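Wie Roboter von unseren Händen lernen

Kannst du einen Lappen waschen? Klar kannst du das! Du tauchst ihn ein, drückst ihn, ziehst ihn wieder heraus und denkst dabei vielleicht schon ans Abendessen. Für einen Roboter ist das richtig knifflig. Ein Stoffstück hat nämlich keine feste Form. Es knautscht, rutscht, klebt zusammen und sieht jedes Mal anders aus. Und Wasser glitzert auch noch!

Früher haben Fachleute jede Bewegung einzeln in den Computer geschrieben: Arm hoch, Arm runter, Greifer zu. Bei einem Bauklotz klappt das ganz gut. Bei einem Tuch müsste man aber unendlich viele Befehle schreiben, für jede Falte einen neuen.

Korkor Wumbei und ihr Team in Basel machen es deshalb anders. Sie forschen am Projekt Stirnari, und dort sind Menschen die Lehrer. Wer vormacht, nimmt in jede Hand einen Greifer. Der hat vorne zwei Backen, die sich öffnen und schließen, ein bisschen wie der Schnabel einer Ente. Mit diesen beiden Schnäbeln erledigt man dann ganz normale Hausarbeit.
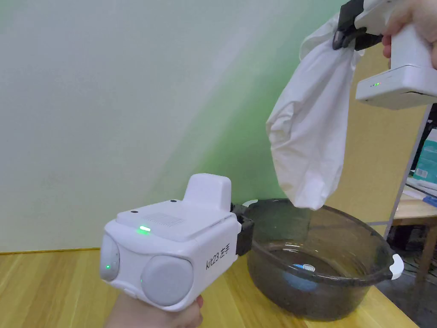 Warum nehmen die Forscher nicht einfach ihre Finger? Deine Hand hat fünf davon, und die können unglaublich viel. Ein Roboter mit zwei Backen könnte das gar nicht nachmachen. Wenn aber der Mensch mit dem gleichen Werkzeug arbeitet wie später der Roboter, passt alles zusammen. Schlau, oder?

Einmal vormachen reicht natürlich nicht. Für das Tuch-Programm hat das Team die Aufgabe 200 Mal gezeigt, mal schnell, mal langsam, mal mit der Schüssel weiter links. Der Computer vergleicht all diese Versuche und sucht nach Mustern: Wie liegt der Stoff, und was hat die Hand dann getan? Das nennt man »Lernen durch Nachahmen«. Du hast so vermutlich auch das Zähneputzen gelernt!

Und dann kam im November die große Probe. Mit nur 40 Vorführungen griff der Roboter oft daneben. Mit allen 200 erwischte er das Tuch fast immer, sogar ein kariertes, das er noch nie gesehen hatte!

Probier es selbst aus: Nimm zwei Küchenzangen, eine Schüssel Wasser und einen Waschlappen. Schaffst du es, den Lappen nur mit den Zangen einzutauchen und auszuwringen? Leg vorher lieber ein Handtuch unter.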